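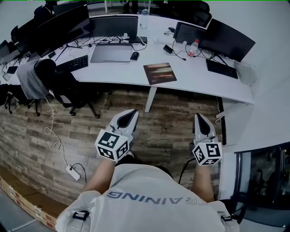
4.2 Ground rules for recording

I kept our rules short, so people would stick to them. Check the markers on both grippers before you start, and keep loose cables away from your feet.

Figure 7. Hand-held grippers in use beside the desks. 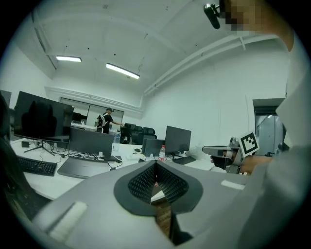

T. Rezaei, lead author, Hurkmont

We logged 2000 takes under these rules and kept 957 (yes, I was picky!). If a marker had slipped, I tossed the take, 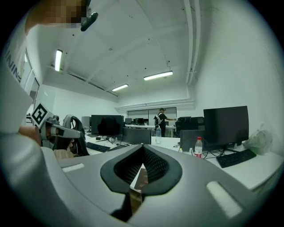
and I'd do the same again, even with a deadline coming up in July.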